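Search this title Enter a word or phrase Go

CHAPTER 11
Outdoor Rooms: Furnishing the Patio for Shared Activity

Chapter authors: Anathi Chauke and Themba Gumede

Chapter 10 dealt with the indoor table and the kinds of work done at it. The present chapter moves outside. It considers the patio as a place where people eat, read, make things and sit together, and it asks what furniture must do when it is used for several of these purposes in one afternoon.

Students should keep two terms apart from the beginning. A surface is any level area on which objects may be placed. A station is a surface together with the seats, light and reach that allow a person to use it. A table pushed against a wall may offer a generous surface and a poor station. Much of the disappointment people feel with outdoor furniture comes from buying the first and expecting the second.

The case followed in this chapter is the shared patio at Nundbridge, a residential community whose outdoor painting hour was studied by Refilwe Makhubela. Residents furnished the patio gradually, bringing down pieces from their own homes as they replaced them. Makhubela recorded the arrangement over one season, beginning in June, and interviewed those who used it.

11.1 The Round Table

A round table has no head and no corners. Chairs may be added or removed without changing the order of the rest, and each person sits at the same distance from the center. Supplies placed in the middle are within reach of everyone, although on a wide top the middle soon fills and materials drift outward toward the rim. 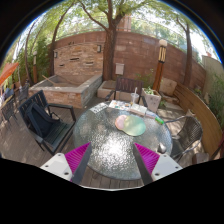
Textured glass is widely used for outdoor tops. It wipes clean and does not swell or split as wood may. It has two drawbacks for craft work. The pebbled finish will show through a thin sheet of paper when a pencil is pressed hard against it, and in full sun the glass throws back a strong light that tires the eyes. A board placed under the paper answers the first difficulty. The second is met by turning the chairs or by waiting for shade, and the residents Makhubela interviewed had generally chosen to wait.

11.2 Seats That Do Not Match

Catalogs present the patio as a set. Patios in daily use seldom look this way for long. Metal, wood and wicker chairs differ in weight, in the height of the arms and in how upright they hold the sitter, and these differences matter more than color. A person painting needs to lean forward with the elbows free; a person talking may prefer to lean back. A mixed group of chairs can serve both — provided that the seat heights are close enough for all to work at one table.

Cushions should be counted as part of the chair. A thick cushion raises the sitter and may bring the knees too near the table edge.

11.3 Plan of the Chapter

Section 11.4 sets out the method for measuring reach and seat height. Section 11.5 treats sun, wind and loose paper. Section 11.6 returns to Nundbridge and compares its arrangement with the smaller courtyard at Wornureo, described by Matvii Moroz. Review topics follow on the last page of the chapter.

Shares 93 Comments 11

Related chapters
The Kitchen Table as Workplace
Storage for Shared Supplies
Shade and Shelter
The Du Plessis Courtyard: A Short Study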